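The Sowah Fitted Sheet from Comivora

If you've ever woken up at three in the morning with a corner of elastic wrapped around your ankle, you already know why we spent so long on this one. The Sowah is a fitted sheet first and a pretty color second, and we'd like to tell you a little about both.

It started with Aba Kyei, who has been cutting bed linen for us since the shop was one table and a borrowed iron. She wanted a sheet that would sit still on a thick mattress without a fight, so she ran the elastic the whole way around the hem (most sheets only have it at the corners) and made the pockets deep enough for a mattress with a topper on it. We washed the first samples 20 times before we let anyone sleep on them, and then we sent them home with half the staff and waited for the grumbling to start. There was some! The hem got wider, the corners got a second row of stitching, and the label moved to the foot end so you can find the right way around in the dark.

The fabric is a plain cotton percale, 216 threads to the inch, woven for us at the Arance mill. It feels crisp and a bit papery when it comes out of the package – give it a few washes and it settles into something much softer, the way a good shirt does. If you sleep warm you'll be glad of it in July. 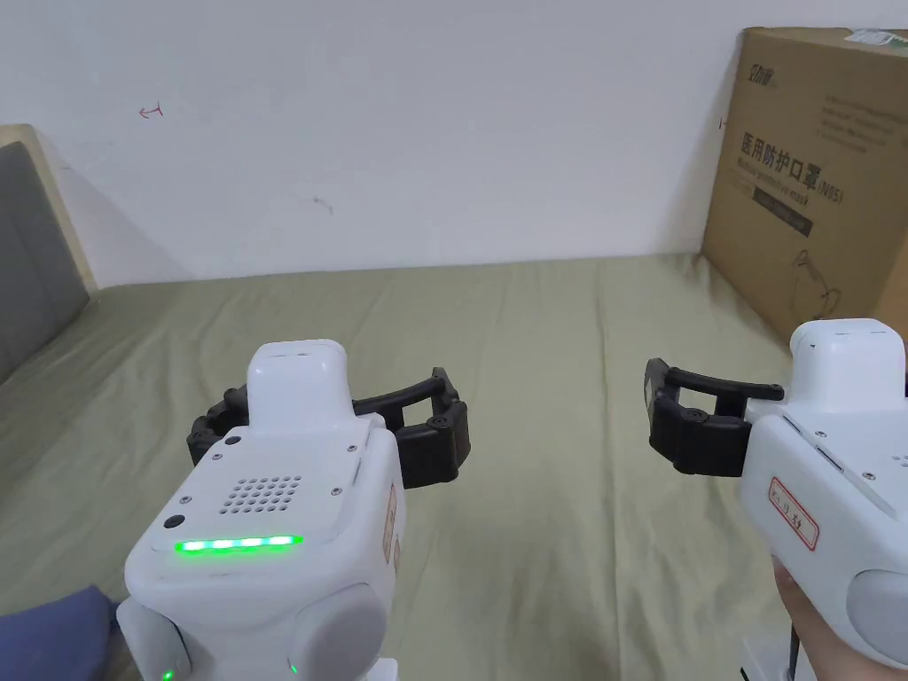 Olive green on the bed, against white walls.

Sowah comes in Oat, Slate, Brick and Olive. Olive is the one people write to us about, and it goes with more than you'd think: cream blankets, rusty reds, even that old blue quilt from your grandmother. Colors can look a shade lighter or darker on your screen, so if you're matching curtains, please ask for a free swatch and we'll mail one out.

Sizes: Twin, Full, Queen, King
Pocket depth: 16 inches
Fabric: 100% cotton percale
Price: $116 for a Queen, other sizes at checkout

Wash warm with like colors and tumble dry on low. Skip the bleach and the fabric softener. Percale does wrinkle, and Dede Ansah in our mail room swears by pulling it onto the bed while it's still a touch damp. I've tried it, and I'm a convert, though I still iron the pillowcases.

Pillowcases and flat sheets are sold separately. The Brick King is out of stock until May. Returns are fine within 30 days, washed or unwashed, and Waltraud Mayrhofer answers the returns mail herself, so do say hello.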